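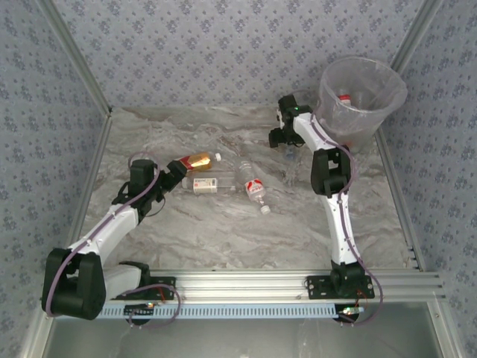 Ternwood > Projects > Grenito > Gallery > Bottle clearing

Search gallery Enter keyword Go

Bottle Clearing, Two-Arm Cell

Grenito is the tabletop manipulation set recorded at the Ternwood workshop. This page covers the bottle clearing task: plastic bottles lie on the cell floor, and the arms pick them up and drop them in the lined bin at the back right corner. The set holds 968 accepted episodes. All of them were driven by a human operator and logged through Skaltik, our recording software. Glykeria Economou ran the sessions and Ákos Győri maintains the cell and the conversion scripts.

The gallery is meant for people who have downloaded the episodes and want to know what they are looking at before they train on them. Larger downloads and the file format description are on the Grenito data page.

Overview still

Left gripper beside the amber bottle, right arm raised toward the back wall. One red-capped bottle is in the bin and four bottles are on the floor.

Task definition

An episode starts when the operator presses the record pedal and ends when the floor is clear or the time limit runs out. The limit is 2 minutes. Either arm may take any bottle. Handing a bottle from one arm to the other is allowed and is marked in the episode label, as the motion is quite different from a direct drop.

A bottle counts as cleared once it is fully inside the bin and both grippers have let go of it. A bottle resting on the rim does not count. The operator may go back for it within the same episode, and many of the more useful recoveries in the set come from this case.

Objects

Bottles are used with their labels on. Amber liquid, clear plastic and crumpled plastic all behave differently in front of a camera, and a model trained on one kind tends to miss the others. The crumpled bottle is the hardest object in the set. Its outline changes with the angle it lies at, and the marble pattern of the floor shows through the transparent wall. Operators were told to approach it across the narrowest section and to close slowly.

Filled bottles are heavier and roll further when touched off center. Where a bottle rolled out of reach the episode was kept and labeled "partial." We would use these for training a scene model but leave them out of a first policy run.

Background

The walls of the cell carry a small floral print and the floor a gray-and-white marble pattern. Both are changed between recording blocks. A plain background gives cleaner early results, but the policy then leans on it, and performance drops when the cell is moved or the lighting shifts. The background name is stored in the header of every episode, so a split by background can be made without opening the video.

Arm placement

Both arms are mounted on the front rail. The left arm covers the near left and center of the floor. The right arm has the shorter path to the bin and does most of the drops — operators settled into this without being asked. Anyone mirroring the data to get more examples should be aware of it, because a mirrored episode puts the bin on the wrong side.

Rest poses were not enforced. Some operators park the idle arm high and toward the back, others keep it folded near its base. The spread is intended. An earlier block with a fixed rest pose gave a policy that stalled whenever the idle arm was somewhere else.

Cable routing

The purple cables follow the arms in open loops and move with them. They can pass between the overview camera and a bottle for several steps at a time. We did not mask them. Vass, who trained the first baseline on this set, tried masking and saw no gain.

Labels and checks

Each episode was reviewed once at double speed by someone other than the operator. The reviewer sets the outcome (clear, partial, failed), marks handovers, and notes any contact between the two arms. Episodes with a hard contact were dropped. Light contact was kept and flagged.

A second review was done on 400 episodes. Disagreement was mostly over bottles touching the bin liner at the moment of release, and the written rule was changed in July to cover this. Episodes reviewed before the change carry the old rule number in the label file.

Known problems

Joint readings on the left arm lag the video by roughly 5 frames in the first recording block. The conversion script corrects for it if the block number is present. If you wrote your own loader, apply the shift by hand.

Glare on clear bottles is stronger in sessions recorded after 4 p.m. The session time is in the header.

The bin was not always emptied between episodes, so a start state may already include one or more bottles in the bag. Read the starting count from the label file. Do not assume zero.

Corrections to labels can be sent to Ákos Győri with the episode number and the time of the event.

Contact | Data page | © Ternwood Workshop | Back to top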